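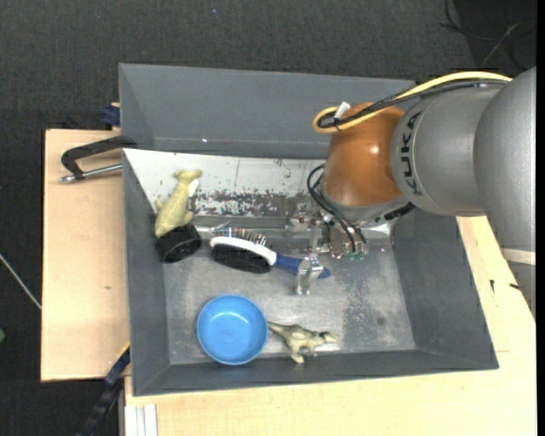
Suvanside Reuse and Repair Room
Progress report to the Erska Fund
June 13, 2026

Grant period covered: second half of year one
Prepared by Lies De Smet

1. Where we are

The repair room has been open to the public for the whole of this period. We took in 2,429 household items, mostly lamps, kettles, toasters, radios and small furniture. Textiles are counted separately and are not in that number. The intake target in the grant agreement was lower than this, and the extra volume is the main reason the shelving budget was used up early.

Of the items that could not be repaired, most were stripped for cords, plugs, screws and knobs. The remainder went to the county recycling yard in the usual monthly load.

2. Evening classes

We ran the lamp rewiring class, the chair caning class and two rounds of basic sewing machine care. A total of 124 people finished a class. Chair caning had a waiting list both times. Sewing machine care did not fill in the first round, and we moved it to an earlier hour for the second, which helped.

Periklis Stefanou taught the rewiring class and rewrote the handout. The old one assumed people already knew how to use a meter. The new version is four pages and has been given to the branch library at Cludard, where they want to run the class themselves in the fall.

3. Parts store

The parts store was the weak point in our last report. Small parts were kept in mixed boxes and the repair bench lost time looking for them. They are now sorted by type and size in labeled drawers. Fuses, lamp sockets and cord grips are done. Knobs and hinges are about half done. Vacuum belts have not been started.

Sfakianakis Hardware closed its upstairs stockroom and gave us some 200 packets of older fittings, many in sizes that are hard to buy now. We have entered them in the stock list under a separate heading so that their use can be reported at year end.

4. Problems

The roof over the loading door leaked twice. Nothing in storage was damaged, but furniture intake stopped for nine days while the landlord had the flashing replaced. The landlord paid for the work.

Our electrical safety tester went out for calibration and came back late. During that time we could not release mains-powered items, and 33 of them were held past their promised pickup date. All the owners were called. We now have a written agreement to borrow the tester at Cludard if this happens again.

5. Money

Spending is within the approved total. Shelving is over its line and classroom supplies are under. We ask for permission to move the unspent part of classroom supplies to shelving. The signed request form and the ledger pages are attached.

6. Next period

Finish the knobs and hinges and start on vacuum belts.
Run chair caning a third time, with two more places.
Replace the bench lamp at station two.
Agree on fall opening hours with the landlord.

Questions about the ledger should go to Lies De Smet, and questions about classes to Periklis Stefanou.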